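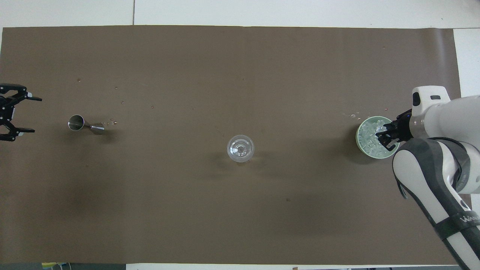

The open day at the Fasora workshop in Wornby began with a queue, and I was number 28 in it. Inside, two robot arms were learning the trade of a bartender. On the brown paper stood an empty glass, with a steel jigger lying on its side to the left and a green bowl of ice to the right. The right gripper had its black fingers down among the cubes. "Ice is the worst thing you can give to it," said Natália Procházka, who wrote most of the program. It slides, it melts, and two pieces are never the same shape.

Her team has recorded 286 attempts at the same drink. Johannes Buthelezi, who looks after the hardware, told me that he still dreams about the sound of dropped ice.

The visitors asked mostly about the price and when they could taste something. Tasting is planned for October. I stayed 20 minutes longer than my ticket allowed.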